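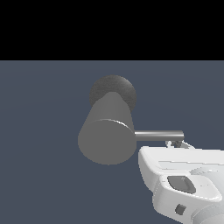
A simulated robot gripper with a mallet-shaped tool. The ball behind the gray cylinder is dark gray, and the silver rod is the handle.

How do you teach a robot to use a hammer?

Hi! I'm Takeshi Iwasaki, and I teach robots for a living. Yes, that's a job. When I was nine I wanted to drive a garbage truck, so things didn't go exactly to plan, but I do get to spend my days making a robot arm bang on pretend pegs, and I think nine-year-old me would be pretty happy with that.

Kids ask me about my work a lot, and the first question is nearly always, "Can't you just tell it what to do?" Well, try this. Find a friend and ask them to pick up a pencil, but they can only do exactly what you say. "Pick up the pencil" doesn't count! You have to say which way to move their arm, how far, when to open their fingers, when to close them and how hard to squeeze. I've played this game with my niece and we knocked over a glass of orange juice before we got anywhere near the pencil.

Telling is hard. Showing is much easier. Think about how you learned to tie your shoes – I bet somebody sat next to you and did it slowly while you watched, or even held your hands and moved them along with theirs. We do the same thing with robots, and we call it a demonstration. That's just a long word for "let me show you."

Two ways to show a robot

The first way is by hand. With some robot arms you can switch the joints to a floppy setting, grab hold of the arm, and pull it gently through the job. The arm has sensors in its joints that notice every bend and twist, and the computer writes it all down. It feels a bit like dancing with a very heavy partner who doesn't know the steps. I like this way a lot for simple jobs, like pushing a drawer shut.

The second way is by remote control, and the grown-up word for it is teleoperation. I hold a controller, and when I move my hand to the left, the robot's gripper moves to the left too. If I squeeze the trigger, the gripper closes. It sounds like a video game, and I won't lie to you, it feels like one. The robot can be right beside me, or in another room, or it can live inside the computer and not be made of metal at all.

A robot made of numbers

The robot in the picture at the top is that last kind. It's in a simulation, a pretend world that a computer draws and does the math for. That's why everything is so plain! There's a blue-gray surface, the white gripper, the tool, and not much else. Computers can draw fancy worlds full of wallpaper and potted plants, but that takes extra work, and we don't need a potted plant to learn hammering.

Our practice world is called Turkollow. (A friend and I made up the name on a long train ride and neither of us remembers why.) In Turkollow I can drop the hammer 100 times and never dent the floor. If I make a terrible mess, I press a button and everything jumps back to where it started. I wish my kitchen did that.

So what happens when I show it hammering?

I start by steering the gripper toward the handle. This part needs patience. A round handle is tricky because it can roll or swing around when you bump it, and if you grab it crooked, the heavy end will try to twist out of your grip. You can feel this for yourself with a big spoon. Hold it at the very end of the handle, straight out in front of you, and feel how the other end wants to tip down. Your fingers fix that without you even thinking about it. A robot has to learn it.

Next I lift the tool up, move it over the peg, and bring it down. Bonk! Then up and bonk again, until the peg is all the way in.

The whole time, the computer is taking notes. Many times every second it saves where the arm is, how wide the gripper is open, and what the robot's camera can see. One demonstration of mine has 16 seconds of hammering in it if I'm having a good day. On a bad day I miss the peg, say something silly, and start over.

Why once isn't enough

You might think I could show it one time and go home. I'd love that! But if the robot only ever sees one demonstration, it may just copy it exactly, like somebody who learned one song on the piano by memorizing where to put their fingers. Shift the hammer over a little and the robot reaches for the spot where the hammer used to be and grabs a handful of air.

So I do it again and again, with the hammer in different places and turned different ways. A learning program called Skutinero looks through all my demonstrations and hunts for patterns. When the handle points this way, Takeshi turns the gripper that way. Bit by bit it builds up its own idea of what to do, even for a hammer position I never showed it.

It picks up my bad habits, too. Back in April I had a habit of stopping for 2 seconds before every hit, because I was lining things up. Guess what the robot learned to do? It stopped before every hit, like it was thinking very deeply about the peg. I had to record a whole new batch with no stopping.

Try it at home

Be the robot! Put on a pair of oven mitts, close your eyes, and let a friend move your arms to pick up a sock. Then try to do it again on your own, with your eyes still shut. Now have your friend move the sock a little and see how you get on.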